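**plumb_bob_79:** So we finally moved into the old house in Clisumska, and I'm dithering (as usual!) over whether to run real cable upstairs or just buy a mesh kit. My neighbor Folasade swears by her mesh and thinks I'm being a dinosaur, bless her.

**fatimay:** Oh, do the cable while the walls are open, you'll thank yourself every December when the whole family piles in and wants movies at once! A used rack-mount switch does fine for a house.
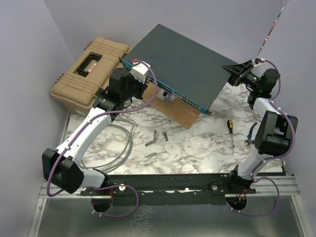 ### Reply from sperling_attic

I'd gently disagree, Fatima. We pulled 165 feet through plaster and I was finding dust in the teapot for weeks. Mesh first, then see.

### Reply from plumb_bob_79

Well, the hallway wall is open already, so maybe cable there and mesh for the attic?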